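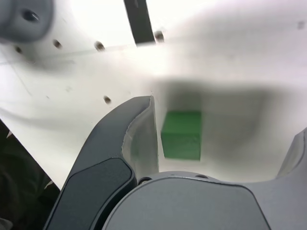

Hydration planning for distance runners is often treated as a matter of race day. The experience of our club over the past season suggests that it should begin several weeks earlier, and I would like to set out the approach we adopted before the Skolport course in May.

Each runner was asked to step on a scale before and after one long run per week, wearing the same dry clothing both times. The difference, adjusted for anything consumed along the way, gives a fair estimate of sweat loss. My own figure on the first attempt was 1,513 grams over a little less than two hours. Jerome Pangilinan, who trains at the same pace and is close to me in weight, lost 586 grams on the same route. Until then we had been carrying identical bottles and drinking on an identical schedule.

Such differences are well known to coaches, but they are seldom acted upon at club level. Printed schedules are convenient, and a runner who has finished one race on a given plan is reluctant to alter it.
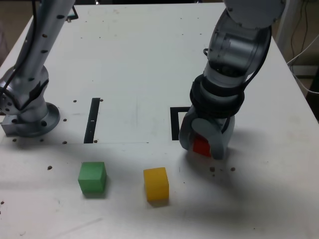 The second part of the preparation concerned salt. Members who regularly found white marks on their caps or shirts were advised to try a drink containing sodium during training, and to make no change at all in the final 7 days before the race. Florencia Huenchumán objected that the flavored drinks upset her stomach. She moved to plain water with salted crackers and has kept to that arrangement.

Drinking too much deserves equal attention. A runner who weighs more at the finish than at the start has taken in more fluid than was needed, and in long events this can be dangerous. Two of our slower members were in that position after the April trial run and reduced their intake accordingly.

The weekly weighing will continue through the summer, when the morning group leaves at 6:30 from the Marquez parking lot. Members should bring their own towel and write down both readings before leaving. Results may be handed to Eduardo Quiambao or sent to me by email.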